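Teaching a robot by steering it from across town

21/01/2021

I spent most of yesterday afternoon watching a man in Gresuven drive a robot that wasn't in the room with him, and I've come home wanting one. The man is Ardalan Shokri, and the firm is Jivix, which has the upstairs floor of the old Najafi building (the one with the green doors, if you know it). They make software for teaching robot arms by demonstration. You move the arm through the job yourself, either by taking hold of it or by steering it with a hand controller, and it keeps a record of everything you did. Do that enough times and the arm has a fair go at it without you.

They've just opened the remote side of it to outside testers, so that's the news. Up to now, if you wanted to show the arm something, you had to come in and stand next to it. From this week you can do it from your kitchen table, first on a simulated arm and then, once they're happy with you, on one of the two real ones they keep over at Nindberg.

The first job on the list is tracing. The arm carries a thin rod and the person steering has to run the tip of it along a curved line without wandering off. It sounds like nothing at all. I was dreadful at it! Ardalan did a lovely smooth pass while chatting to me about his lunch, and then I had a turn and went round the bend like somebody reversing a caravan.

What took me by surprise was how much the bad goes matter. I'd assumed they'd bin mine, but they keep quite a lot of the wobbly ones, as long as the person gets back on the line in the end. Anselmo Macedo, who looks after the training side, told me the early versions had only ever seen tidy demonstrations and had no idea what to do once they'd drifted. "It would just carry on, very confidently, in the wrong direction," he said. So now they ask people to recover from mistakes on purpose, and they've got 900 demonstrations saved for the tracing job alone, more than 200 of them with a wobble in somewhere.

I asked him whether it was better to push the arm by hand or steer it from a distance, and he wouldn't really pick. Pushing it by hand feels more natural and most people get it quickly, but you end up with your own arms in the way of everything. Steering is slower to learn – it took me a good while to stop tipping the wrist when I only meant to move sideways – though you can stop for a cup of tea and come back to it.
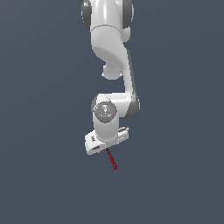
Everyone starts on the simulator, and I can see why. You can pull the arm into some very silly positions and then put it back with one button, and there isn't a repair bill at the end of it. Anselmo says he can usually tell within a few tries who's going to be good, and that it isn't always the people who play a lot of games. A retired upholsterer has been one of their best so far, apparently.

The real arms are a bit less forgiving. There's a small delay between your hand and the robot's, and you have to learn not to chase it. Ardalan's advice was to move, wait, look, then move again, and I did get better once I'd slowed down. My last pass was nearly respectable. He saved it, anyway.

Jivix is taking names for testers until the end of March. You don't need any experience, just a decent internet connection and a bit of patience, and they'll lend you the hand controller. A second job, pressing a row of buttons in order, should be ready by then too. I've put myself down for it.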